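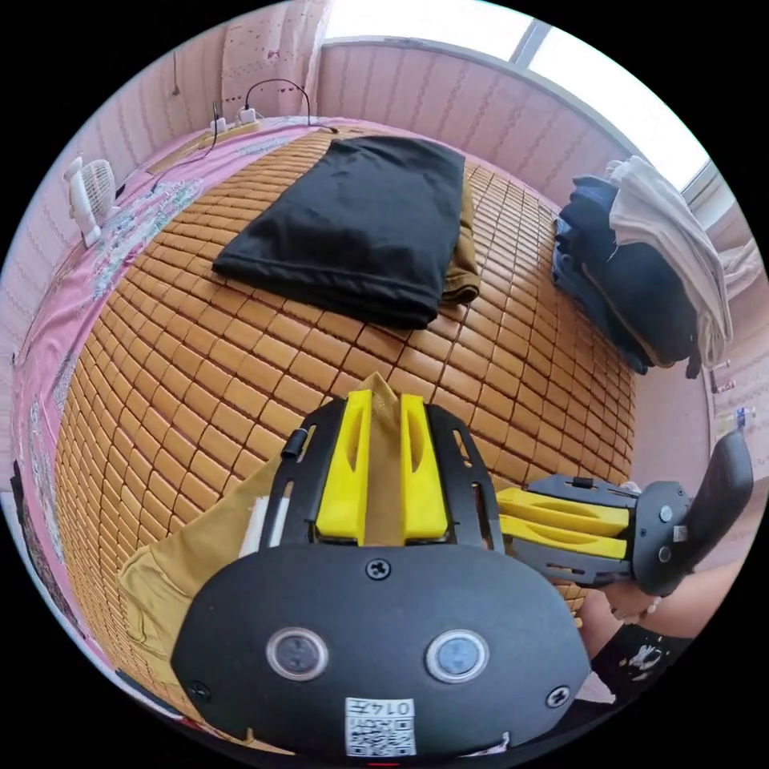 Photo: Oltetti home tasks group

Minutes, folding demonstrations catch-up
February
Minutes taken by Firouzeh Ghaffari

Started at 4.15 pm. Minutes of the January meeting agreed.

1. Where we are
Very good month! The folding set now stands at 534 usable demonstrations, all done by hand with the paired grippers, and the target is still 1,000. Raghavendra Pai showed a few of them at half speed and we ended up watching far more than we'd planned. You can really see when someone has found the knack of pinching a fold before lifting it. Clothes laid on a bed are proving a lovely task (soft, awkward, never the same shape twice).

2. Two-handed work
Long talk about which hand should lead. Firouzeh likes to pinch with one gripper and keep the other still until the cloth is settled. Agreed that both ways stay in, so long as each run is labelled. 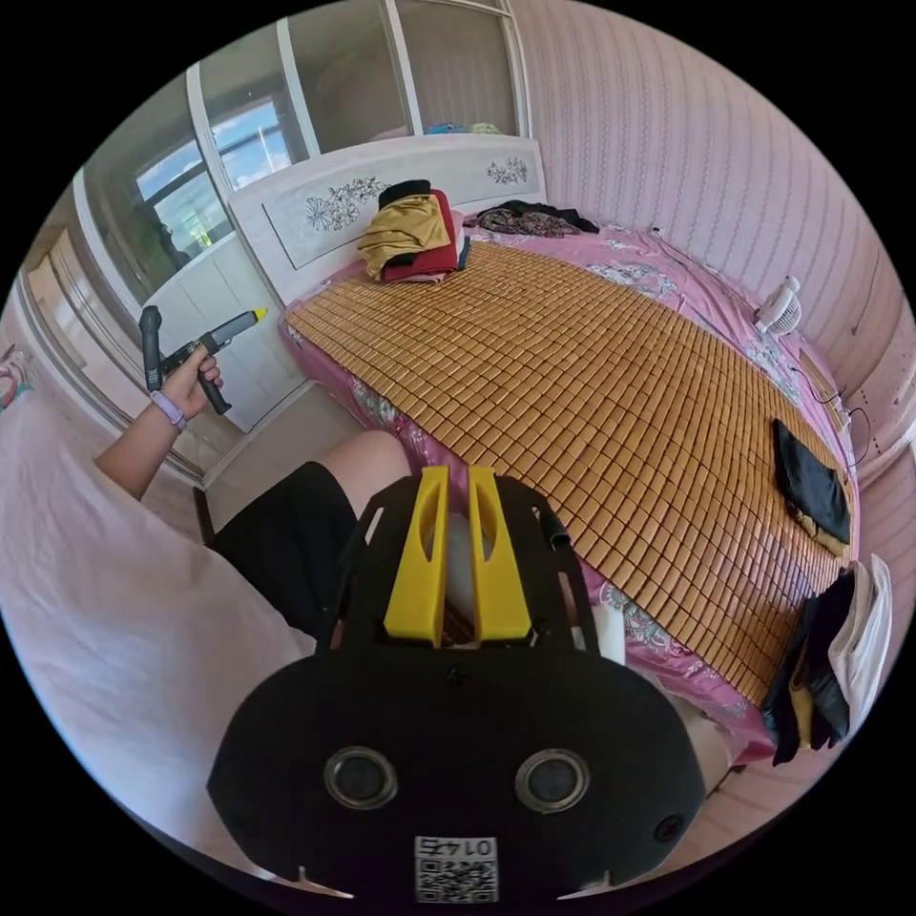 Raghavendra said he would sooner have slower runs with a clear pause before each grasp, as the Clarkik model copies our hurry along with everything else. General agreement, and a fair bit of laughter at whose runs were the fastest. Runs over 90 seconds will still be kept if the fold is finished.

3. Thick and thin cloth
Trousers and other heavy things need a wider pinch. Thin cloth slips if the trigger is let go too soon. We want more of both, and more starts from a crumpled heap.

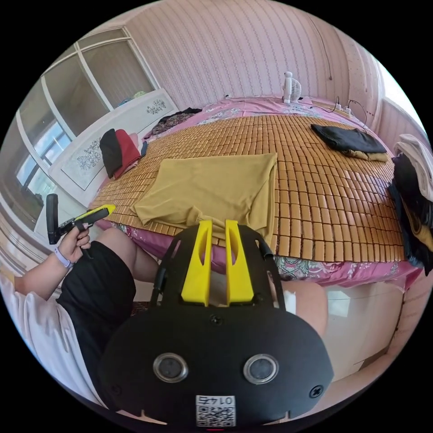

We also want people to leave their mistakes in when they put them right in the same run. A dropped corner picked up again is a great thing to teach, and we have hardly any.

4. Actions
Raghavendra: sort the runs by type of garment.
Firouzeh: rewrite the labelling sheet, one side only.
All: try leading with the weaker hand.

Closed 5.20 pm. Next meeting in March, same time.

Recent items
January minutes: first folding runs
Wamham visit, notes on remote control
El Khatib arm: driving it from the next room
Labelling sheet, old version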